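Nellell Residents' Forum
Kitchens and Common Rooms > Worktop care

Skestau_Lettings
June 2020
Members are advised that the wooden worktops at Morrison House are due for re-oiling. The managing agents propose Jornavel hard oil, two coats, at a cost of £303 for the shared kitchens. Comments are invited before the order is placed.

flat13
I must object to the choice of product. The same oil was applied in April of last year and water marks appeared within weeks. A varnish would be the more prudent course.

Skestau_Lettings
The quotation for sanding and varnishing was £818. The agents do not consider that justified.

northstair
I support the agents. Varnish cannot be repaired in patches — once it chips, the whole surface must be stripped.

flat13
My objection stands. Kindly record it.

northstair
So noted. May I ask that residents wipe up spills promptly and use a board beneath hot pans, whichever finish is adopted. Pale wood shows every ring, and an island with seating receives the heaviest wear along the side where people eat.

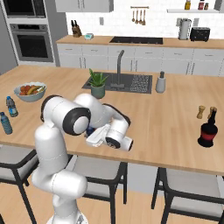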